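Gurus > House & Home > Paper and Clutter

Running a petition from your kitchen table (and still eating at it)
By Cayetano Iglesias
5/28/23
281 shares

When the council proposed merging Vultberg with Teten, I signed the petition against it in a fit of civic feeling and then, through a series of polite nods, became the person who keeps the petition. It lives in my kitchen. If you are about to do something similar in your own town, you have my sympathy and the following tips, most of them learned with a damp cloth in hand.

Check the rules before you buy a pen
Ring the town hall and ask what a valid signature sheet needs. Ours wants the full wording of the petition at the top of every page, a printed name, an address and a date. Ask what colour ink they accept. Write the answer down with the name of whoever gave it to you, because the next person you ring will give you a different one.

Keep signed and blank sheets in different rooms
A folder each is not enough. Folders migrate. Ours are blank sheets in the hall, by the coats, and signed sheets on top of the bedroom wardrobe, where they can only be reached by somebody who means it. I once set off for the market with a clipboard full of people who had already signed and spent the morning looking very popular.

Tea rings
A signature under a tea ring is usually still a signature, but you don't want to be arguing the point at a counter. Blot with kitchen roll, never rub, and dry the sheet flat under a clean tea towel with a heavy book on top. I use the regional budget report, which has finally found its purpose. If the name has run so badly that you can't read it, go back and ask for it again. Take biscuits.

Clipboards
The sort with a plastic cover flap is worth the extra money. Everyone signs in the rain, out of some instinct for drama. For a cheap version, slip the board into a clear freezer bag, cut one side open and hold the bag shut with a clothes peg. Tie the pen on with kitchen string, using more string than you think you need so that left-handers don't have to wrestle you for it.

Folding leaflets without losing the use of your thumbs
Fold in small batches and run the back of a dessert spoon along the crease. A wooden ruler also works but doesn't stir coffee. Our leaflets come from Lozano, the print shop by the bus station, and they will fold them for you if you order enough. I found this out after folding the lot.

Posters in windows
Use washing-up water on the inside of clean glass and smooth the poster on from the middle outwards. It will hold for a while and peel off without leaving those four grey corners of sticky tape that outlast most governments. For tape that is already there, warm it with a hairdryer, lift it with an old bank card and wipe off what remains with a drop of cooking oil, then soapy water. Take posters down when the vote is over. There is still one in Teten for a swimming pool that was voted through, built and closed.

Feeding a meeting
Meetings expand to fit the food, so serve something that runs out. Soup is good, in mugs. Avoid anything with icing near the paperwork. If the argument about the second paragraph is still going at 11 o'clock, start washing up loudly. Should that fail, ask who would like to dry.

Getting rid of the other side's leaflets
Glossy ones are poor for lighting the stove and worse for cleaning windows. The matt sort are fine for wrapping green tomatoes or lining the caddy. Read them first, though. One of theirs had the correct date of the public hearing, and ours didn't.

Handing it in
Number the sheets in the top corner, photocopy both sides and get a stamped receipt. Our deadline is 14 June, so I'm going on the seventh, to leave a week for whatever form I haven't heard of. Use a flat box with a lid. Staples out, paper clips in, and nothing else in the box, however handy it looks for carrying the shopping home.

When it's finished, destroy your copies properly. These are people's addresses. A shredder is quickest, but a bucket of water overnight and a good stir with a broom handle will do it too, and it's very soothing.

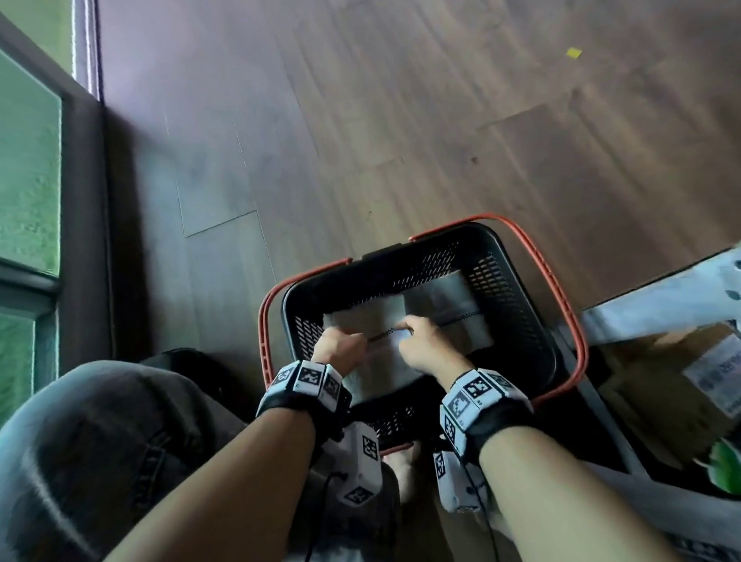

Comments (7)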